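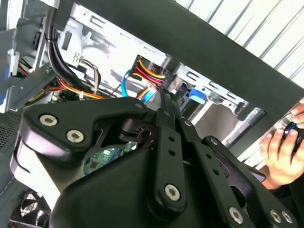 *2 min read*

**Coming back to skating after a knee op – when do I try jumps again?**

Suqin Qian

Hi all! I'm an adult skater (bronze level, nothing fancy) and had a bit of cartilage tidied up in my left knee. The physio signed me off for skating in September and I've been doing stroking and edges at the Ultville rink ever since. My partner wants us back in the dance test by spring, but I keep thinking about my waltz jump and my poor old salchow. How did you know you were ready? And do I need new boots? Mine are 15 months old and feel softer than I remember.

---

Heidrun Schwaiger

I had something similar and went far too early, so learn from me! My physio had me hopping on one leg on the floor, 15 each side, with the knee staying in line over the toes. Only when the bad side matched the good one did I try a waltz jump, and then just 10 minutes of jumping per session – I set a timer or I'd have carried on all morning. Do ask yours what they'd want to see first, as every knee op is different. Swelling the next day meant I'd done too much and had to drop back to edges.

On the dance test, I'd do that first. Lots of knee bend and no landings.

---

Luzius Mayrhofer

New boots, definitely. I paid 400 for mine and never looked back.

---

Hubert Marti

I'd get a fitter to look before spending that kind of money. Squeeze the ankle and see if it creases deeply on one side. Mine at Fomham only needed new laces and a sharpen.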